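Scholarship season at the kitchen table: what keeps our paper pile under control

Posted 21 May 2019

My oldest applied for 20 scholarships last year and my middle one is gearing up to do the same, so our kitchen has basically turned into a mail room. I'm a tidy person married to an untidy person and we produced two untidy children, so all of these come from real mess. Take what you like.

Start with one box per kid. I tried binders first and they were pretty for a week. Then the rings wouldn't close and transcripts got punched through the seal (the registrar at Jusgate wanted a fresh one, and that was another trip). A plain file box with hanging folders takes anything you throw at it, even the lumpy envelopes.

Label the folders by due date and put the name of the award underneath in smaller letters. I did it the other way around at first, all alphabetical, and we nearly missed the Polell essay because P was at the back and the thing was due in the first week of March. Now the front folder is always the next one due. When it's mailed, it moves to the back with a big check mark on the tab. 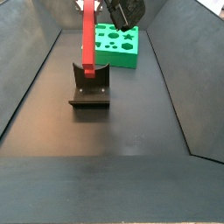 Pencil on the tabs, by the way! Dates move. I went through a whole pack of sticky labels before I figured that out, and the gummy bits they leave behind are a pain. If you've already got labels stuck on, a little cooking oil on a paper towel overnight will loosen them from a plastic tab. Wipe it with dish soap after or your folders will smell like a fryer.

Flatten the mail the day it comes. Award letters and recommendation forms get folded in thirds and then they never lie flat in the scanner. I put ours between two baking sheets with a couple of big cans of tomatoes on top, and by the next morning they're fine. For a really stubborn crease, iron it on the lowest setting with no steam and a clean dish towel over the top. Please test a piece of junk mail first. I scorched the corner of a certificate and had to drive over to Clinton to ask the school office for another one.

Keep a "going out" tray by the door, and I mean by the door you really use. Ours is next to the garage, under the car keys. Anything in the tray is signed, stamped and sealed. If it isn't, it goes back in the box.

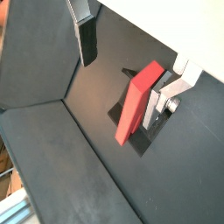

Red block in a black recess, silver gripper finger alongside

Now the money part, which I track on the inside of a cupboard door. It's a sheet of paper taped up next to the measuring cup conversions, with four columns - name of the award, amount, date sent, what we heard. My son's smallest award was $437 and it came from the one application he complained about most. It paid for books, or most of the books. I still have that sheet up and I point at it when his sister starts grumbling.

Make an essay drawer. Kids write the same three essays over and over (a hard thing I did, a person I admire, what I'll do with my degree) and if you save every version you can start from one that's already close. We print them because my daughter edits better with a pen. Stapled, with the word count written in the top right corner.
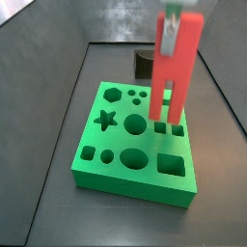

The other thing I'd buy again is a decent pair of lamps for the table. Our overhead light throws a shadow right where your hand is, and filling in tiny boxes at nine at night made everyone cranky. We got two clamp lamps for $37 and put one at each end. You can also scan with your phone much better under two lights than one, and you won't get that gray smear across the page.

Snacks go in bowls with a lid, and drinks stay on the counter. I won't tell you which form had salsa on it.

If your house is too loud, and ours is, go somewhere else for the interview practice. We used a study room at the library on Carnegie Street. My daughter sat up straighter there than she ever has at home, and I read her questions off index cards. I have some 51 of those cards now, held together with a rubber band in the junk drawer, and I add one whenever another parent mentions something their kid got asked. Write on one side only so you can't peek at the next one through the light.
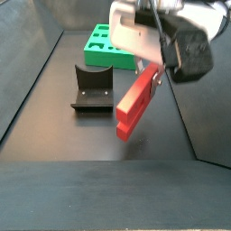
How long should I keep the paperwork after an award is paid out?

I keep the award letter and any receipts for school costs with that year's tax papers, and I'd hang on to them for as long as you keep your tax records. Drafts and old forms can go once the money has reached the school. Shred anything with a Social Security number on it.

One more for the renewals: a lot of awards want grades sent in every year, so I write those dates on next year's calendar the day I hang it up. In red, on the fridge side.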